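Working the linen bench alongside the picking arm

Last updated: November
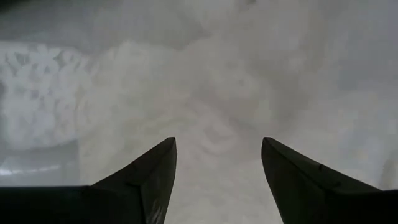
View from the wrist camera with the fingers open over white linen.

These steps are for staff on the sorting side of the Crenshaw laundry, run by Pidemness for the Birkania hotels. They cover a normal shift with the picking arm running. Faults that stop the line have their own sheet, kept in the folder by the control panel.

What the arm does

The arm lifts one item at a time from the heap and holds it up for the Musiment software to sort. It then drops the item on the sheet, towel or reject belt. On a good shift it handles 2,658 pieces. It does not check for stains, tears or things left in pockets. Those checks are still done by hand.

Before you start

1. Read the handover note from the last shift. If an item type has been switched off, leave it off and ask the shift lead.
2. Wipe the wrist camera with the dry cloth from the drawer. No spray.
3. Look over both fingers. Light scuffs are fine. If you can catch a fingernail on an edge, report it, as it will pull threads on the thinner sheets.
4. Press Home and stand behind the yellow line until the lamp goes green.

Loading

Tip the linen in loosely and break up any tight bundles first. Keep bathrobes out. The belts get wrapped round the main shaft and it takes half an hour to free them.

Load no more than 4 bags at once. With more than that the fingers tend to close on two or three layers together, and the whole lot goes to reject.

White on white is the hardest load. The camera looks for folds and ridges to grip, and a smooth sheet lying flat gives it very little. If the arm hovers and backs away several times, press Pause, wait for the lamp to go amber, and ruffle the top of the heap with the long paddle. Then press Resume. Hands stay out of the cell even on Pause.

Watching the screen

You will see the wrist view on the left and the count on the right. You don't have to watch it all the time. A short beep means a missed pick and needs nothing from you. After 3 misses in a row the tone changes and the arm waits. Ruffle the heap as above, or take out whatever is causing trouble.

The reject belt

Someone has to be on this belt whenever the arm is running. Expect over 300 items a shift. Separate the doubles, check for damage and put good pieces on the correct belt yourself. Badly stained linen goes in the red bag.

How the rota works now

Picking by hand used to take two people for the full shift. One place has moved to the reject belt and the other to ironing and packing. We swap at each break, so nobody stands at the reject belt all day. If you were trained only on picking, ask for a packing session before you are put on the rota there.

Several people have said that their backs are better and the work is duller. Both points went to the site meeting, and the swaps were made shorter as a result. If the pace on the reject belt is too quick, turn the speed dial down one mark and write it in the log. You don't need permission.

End of shift

Let the arm finish the heap, press Park, and switch off at the wall panel. Write down the count, the rejects and any item type you switched off.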